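6. Handling Trials: Books and Boxed Items

Applies to the Minalell two-arm bench build, rev. 8. Complete the wiring and homing procedures in Section 5 before starting. Tabletop clamps must be tight and both arms parked.

6.1 Before power-up

1. Clear the work area of tools and loose fasteners. Leave only the trial items on the table.

2. Check that each wrist cable has slack through the full range of the wrist joint. A cable that goes taut at either end of travel must be re-routed.

3. Set the grip current limit to 432 in the arm configuration file. Use the same value for both arms.

CAUTION: Keep hands outside the reach of both arms whenever the supply is on. The software stop holds position -- it does not release the gripper.

6.2 Thick paperback, standing on edge

1. Stand the book on its edge with the pages toward the left finger and the cover toward the right finger.

2. Bring the first gripper in low, one finger to each side of the book. Do not close yet.

3. Bring the second gripper in from the upper right, fingertip toward the cover. Hold it clear of the first gripper's fingers. 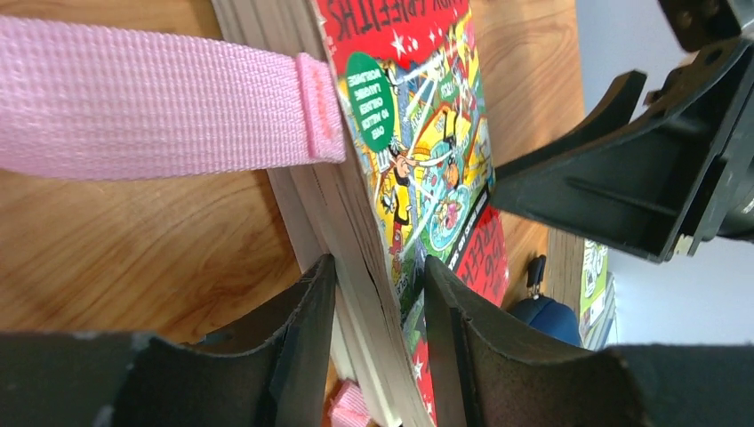

4. Close the first gripper at the slowest speed setting. Stop when both fingers touch.

5. Lift 6 cm and hold. If the pages slide against each other, lower the book and take the grip closer to the spine.

NOTE: Straps lying over the book can catch on a fingertip. Move them aside before step 4 unless the trial calls for clutter.

6.3 Cardboard box

1. Reduce the grip current limit by nearly half. Thin cardboard creases before the current reading rises enough to trigger a stop.

2. Grip the box between both fingers, then raise it clear of anything else on the table.

3. Rotate the wrist slowly in both directions. Watch the wrist cable mount during the whole movement.

4. Check the wrist camera recording. Blur on the printed face during travel is acceptable. Blur while the arm is holding still indicates a loose camera bracket or a badly tuned joint.
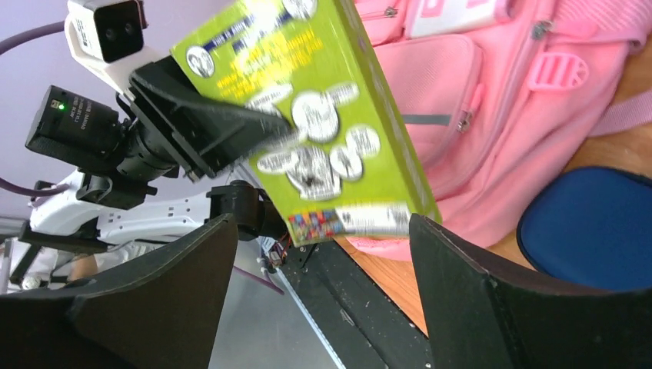
Figure 6-2. Green box between the fingers, backpack behind. Printing blurred.

5. Return the box to the table and open the gripper fully before parking the arm.

6.4 Record keeping

Enter the item, grip limit and result in the bench log after each trial. Changes to this section go to Aurelio Toledo at the Brirnwood workshop.

Section last revised September 21, 2022.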